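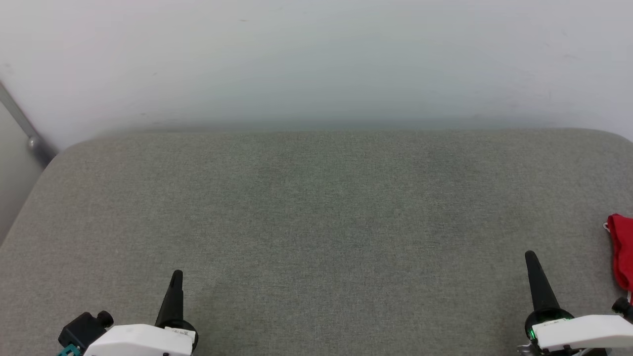 19 May 2023

Up at six, tea, then out to the allotment before the rain came in. The broad beans have blackfly on the tips already. I pinched them out and put the tops in a bag for supper, though I washed them three times and still didn't much fancy them. Gunārs was there ahead of me, earthing up his potatoes. He has put in Davitz again, which he gets from a cousin, and says the haulm stood up to the April frosts better than mine did. Mine did look poor for a fortnight but they have caught up.

The water is still off at the Unstead end. I carried 2 cans at a time from the tank by the gate and did the lettuces, the leeks and the new raspberries. My shoulder is complaining this evening.

Rain started just after ten. I sat in the shed with Nadine and we went through the seed order for autumn. She wants onion sets from the place in Grendatcombe, where it's 300 for the price I paid for half that last year. We agreed to split a sack and give Daryna the leftovers. Nadine's rhubarb has gone to flower and she was cross about it. I told her to cut the stalks right down and feed it — mine did the same the summer before last and came back.

Home by twelve, wet through. Soup and the end of the loaf. I slept in the chair for longer than I meant to and missed the man about the gutter. He left a card. His quote is 400, more than Waldemar thought it would be, so I will ring him tomorrow and ask what that covers. The downpipe at the back is the only part that really worries me.

Letter from Eyerusalem this afternoon. She has moved at last and the new place has a yard, north-facing, with a wall on one side. She asks what will grow there. I wrote back straight away and said ferns, a climbing hydrangea if she is patient, and mint in a pot, never in the ground. I put in some of the foxglove seed I saved, in an envelope, and forgot to write on it what it was. Must send a card.

Pricked out the tomatoes after tea. The two Zawadzka plants are leggy but the stems are thick enough. Potted them on deep, up to the first leaves, and stood them on the back step for an hour, then brought them in. No frost forecast but the wind has gone round to the north.

Still to do: net the strawberries, return Waldemar's fork, buy twine. Bed at half past nine.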